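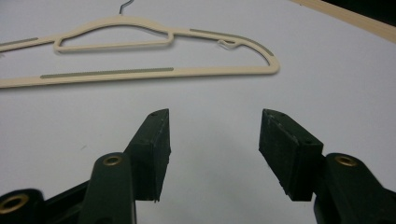 Are slim plastic hangers with non-slip strips worth buying if you already have a closet full of the thick tubular kind? For shirts, blouses and anything with a wide neck, they are, and for heavy coats I would keep what you have.

Drinden Slim Hangers with Grip Strips, cream
Reviewed by Kipchumba Shirima
8/31/24

I replaced most of the hangers in our bedroom closet in March. The rod is short and the closet is shared, so width was the main concern. The other was a set of silk-type blouses and two wide-neck sweaters that would not stay up on anything we owned. I bought the Drinden hangers in cream and have used them every day since.

Shape and finish

The hanger is flat, with a long straight bar across the bottom and shoulders that curve down to meet it. The ends are rounded. I checked the whole batch for rough seams before putting anything good on them and found one with a small burr near the neck. A nail file took care of it. The plastic is smooth, and the color is a warm cream that looks a little yellow next to a bright white wall. If you want a true white, buy something else.

The hook is thin metal in a plain silver gray. It fits over our closet rod with room to spare, and it also fits the back of the bathroom door, where I hang shirts the night before a trip.

The strips

The gray-green strips are the reason to buy these. There is one along the top of each shoulder and another along the bottom bar. The strip on the bar has fine ridges, and it holds trousers better than I expected. Folded dress pants stay where I put them. Linen slides a bit if the fold is uneven, so take a second to even up the legs.

On the shoulders, the wide-neck sweaters now stay up through the usual pushing and pulling in a crowded closet. Blouses stay put too. The grip is mild enough that you can still pull a T-shirt off without stretching the collar, though I'd lift a delicate knit off with both hands.

I have washed several of the hangers in the sink with dish soap after dust collected on the strips. None of the strips has come loose so far. They do pick up lint — dark fleece is the worst — and a damp cloth clears most of it.

The strap notch

Under the shoulder there is a small curled notch for straps. It works well for camisoles and summer dresses with thin straps. Wide straps don't go in easily and tend to pop back out, so I lay those over the shoulder strip and let the grip do the job. My old hangers had their notches cut into the top edge, where they caught on sleeves. These don't.

Weight limits

I hung a lined wool coat on one for a week as a test. It held, but the ends of the shoulders bowed down and the coat started to show a crease across the back. Coats went back on the broad Atley hangers I already had. A denim jacket is fine. A wet cotton sweater isn't, and I would dry that flat on any hanger.

Compared with others

I have also used the Sarkau velvet hangers and a plain plastic set from Čierny. The Sarkau hangers grip harder, too hard for me, and getting a fitted shirt off one takes patience. They also shed a little on dark clothes when new. The Čierny hangers are cheap and sturdy but have no grip at all, and I ended up wrapping rubber bands on the ends. The Drinden sits between the two. It costs more than the Čierny and slightly less than the Sarkau where I shop.

Packaging

Mine came stacked tightly in a cardboard box with paper between the layers. The hooks turn, and a few had swung around in shipping and left light scratches on the plastic next to them. You only see them up close.

Who should buy them

Anyone with a short rod and a lot of light clothing. We gained enough space to move the off-season shirts out of a bin under the bed and back into the closet. People who hang mostly suits or winter coats won't get much from them. Children's clothes are also a poor match, as the shoulders are cut for adult sizes and small shirts get stretched at the sleeves.

I would like to see the same hanger sold in smaller packs. I needed a few extra for the hall closet and had to order a full box — the leftovers are now in the laundry room, holding shirts that need ironing.

Rating: 4 out of 5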